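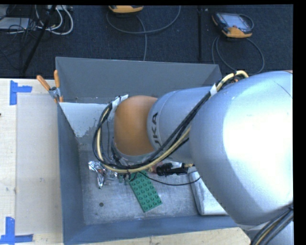
What makes one loaf of sourdough rise higher than another?

Mostly the temperature of the dough and how lively the starter is when it goes in. Flour matters too, but much less than I expected when I began!

My project ran through February in the food room at Arkstead. I kept one starter going the whole time (I called it Kileck, and I got quite fond of it) and baked 19 loaves from the same basic recipe, changing one thing at a time. Each dough had 10 g of salt and the same weight of water. I measured the height of every loaf at its tallest point once it had cooled.

The cold doughs were a real surprise. At 7 degrees overnight they hardly moved, yet they baked up with the best flavour of the lot, sharp and a bit nutty, and my tasters kept going back for more. Doughs left somewhere warm grew fast but spread flat if I left them even half an hour too long. I lost 3 loaves that way and ate them as toast.

Feeding times made the biggest difference to height. Starter used just as it peaked gave some 10 mm more than starter used the morning after, and the crumb was far more open. I would love to try rye next, and a proper go at wholemeal, which I only managed once and with the oven playing up.

Musyoka Rweyemamu, 03/01/2025

Comments

Bednárik: Lovely work! Did you cover the loaves for the first part of the bake?

Musyoka: Yes, with an upturned pan, every time.

Toastfan: Try rye, it goes mad in warm weather.

More student projects
Which soil drains fastest?
Dyeing wool with onion skins
Mapping the birds of Clustirar Lane

Contact the school office | © Arkstead student projects | Back to top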